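Evaluating the Grukance Wrist Camera Kit for Tabletop Pickup
Project report, Group 4
Pui-shan Yeh, Aníbal Chávez, Natália Jireš
Submitted 16 December 2023

1. Purpose

Our group was asked to review one commercial add-on for a robot arm and say if the department should buy more of them. We chose the Grukance kit, a small camera with a wrist bracket and a software package called Mindach. The kit costs $600 with a student license. The closest competitor we found, from Bamomel, costs $2217.

2. Setup

Installing Mindach took one afternoon. The bracket went on without trouble, but the manual skips a step in the calibration and we had to write to support. They answered the next day. After that we collected 2000 images over several sessions and sorted them by hand.
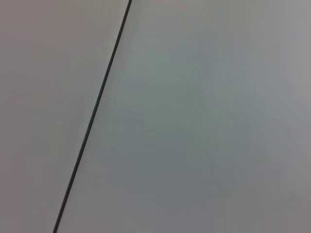 Focus is fixed, and the manual gives no minimum working distance. We think it should. Mindach also has no setting to drop images with little detail in them, so Aníbal wrote a short script that does this before labeling.

3. Test object

For the main test we used an orange woven basket on a white tabletop. The color is easy to separate from the background. The weave is harder -- white shows through the small gaps, and the default mask treated those spots as table. Raising the fill setting to 20 closed most of them. The braided rim was the part we wanted the software to find, and with the new setting the outline was good enough for us to use.
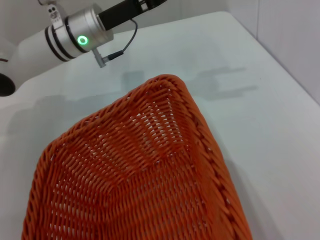
Can the kit be used without the Mindach software?
The camera works with other programs, but the calibration file has to be made in Mindach first.

4. Recommendation

We recommend one more kit for the teaching lab. We would wait on a larger order until the manual is fixed. Our instructor, Trinidad Castillo, has a copy of the script and the settings file.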